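Washing and restoring the pile on a plush toy

Written by Revathi Chowdary for the Cadport Repair Library
Household textiles > Soft toys > Surface washing

Contents
Scope
What you need
Checking the toy
Preparing the wash
Washing the pile
Rinsing
Drying
Brushing out
Storage
Notes

Scope

This page covers surface washing of small and medium plush toys with a synthetic pile and a polyester filling. It applies to toys with long, shaggy pile on one part and shorter pile on another, which need slightly different handling in the same session. It does not cover mohair, wool plush, straw-filled bears or anything with a voice box or battery pack. For those, see the page on dry cleaning with bran.

Surface washing means that the fabric is cleaned and the filling is kept as dry as possible. A toy that smells musty right through needs its filling removed, and washing the outside will not cure it.

What you need

A bowl holding at least 2000 ml
Mild liquid detergent for wool or delicates, without bleach or fabric conditioner
A second bowl for rinsing
Two white cotton cloths
A soft nail brush or an old toothbrush
A pet slicker brush with fine wire pins
A wide-toothed comb
A dry towel
A needle and polyester thread

White cloths are specified because any dye coming off the toy will show on them at once. The slicker brush should be the small size sold for cats. Larger brushes have stiffer pins and will pull the pile out of its backing.

Checking the toy

Read the sewn-in label if there is one. If it says surface wash only, the method below is suitable. If it gives a machine temperature, the method is still suitable and will be gentler on the pile.

Go over every seam with your fingers. Press lightly on either side of the stitching and look for a gap. Close any open seam with a ladder stitch before wetting the fabric, as wet filling pushes through a small hole and makes it larger. Small parts such as ears, caps and pompoms should be tugged gently. If the part moves away from the head, restitch it now.

Test the colour. Dampen a corner of cloth with diluted detergent, hold it against a hidden area for one minute, then look at the cloth. On a toy in two colours, test the darker one. If colour transfers, stop and use cold water only, working on one colour at a time and drying between them.

Comb the dry pile before washing. Tangles that go into the water come out as felted lumps.

Preparing the wash

Put 2000 ml of lukewarm water in the bowl and add 6 ml of detergent. Whisk by hand until there is a good layer of foam. The foam does most of the work, and the liquid underneath is only used for stubborn marks.

Fill the second bowl with plain water at the same temperature.

Washing the pile

1. Lift foam on to the cloth and wipe the toy in the direction the pile lies. Start at the top of the head and work down.

2. On long pile, press the foam in with the fingertips and draw it outwards to the ends of the fibres. Do not rub in circles.

3. On short pile, use the nail brush with foam only. Keep the strokes short and light.

4. Treat stains separately. Dip one corner of the cloth in the liquid, blot, and move to a clean part of the cloth each time. Blot from the edge of the stain towards the middle.

5. Leave white areas until last if the rest of the toy is coloured, and use a fresh cloth for them.

Hold the toy upright throughout. If it is laid in the foam, water runs along the seams and into the filling. Keep hold of the body and turn it as you go, so that the head can be reached from all sides without being gripped.

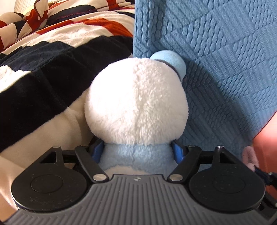
Rinsing

Wring the second cloth out in plain water and wipe the toy down in the same order. Rinse the cloth after each pass and change the water when it turns cloudy. Detergent left in the pile dries sticky and picks up dirt within weeks, so continue until the cloth no longer feels slippery.

Finish by rolling the toy in the dry towel and pressing with flat hands. Do not twist it.

Drying

Stand the toy on a wire rack in a room with moving air. An electric fan on its lowest setting is useful. Keep it away from radiators and do not use a hairdryer on hot – acrylic and polyester fibres frizz at the tips with very little heat, and the damage is permanent.

Turn the toy every few hours. The outside will feel dry well before the base of the pile does. Part the fibres at the neck and under the arms and touch the backing fabric to check. A toy with long pile was ready after 13 hours in my own kitchen in December, with the window ajar.

Brushing out

Brush when the pile is nearly dry. Hold the slicker brush almost flat and lift the fibres in small sections, from the tips first and then closer to the backing. Support the fabric behind with your other hand. Where two colours meet, brush away from the join on each side so that the fibres do not mix across it.

If the long pile still lies flat, mist it lightly with plain water, brush again and leave it to finish drying. Short pile usually needs only one pass with the dry nail brush.

Storage

Store in a cotton bag with nothing on top. Plastic bags trap any remaining damp. Flattened pile from storage can be lifted with the misting method above.

Notes

Thenmozhi Palaniappan asked whether baking powder or bicarbonate of soda can be used instead. Bicarbonate can be brushed through dry pile and vacuumed out to reduce odour, but it does not remove grease. Baking powder contains starch and should not be used.

Thread: polyester, medium weight, in the colour of the backing fabric if it can be matched.

Related pages: Ladder stitch for closed seams; Replacing polyester filling; Reattaching ears and pompoms.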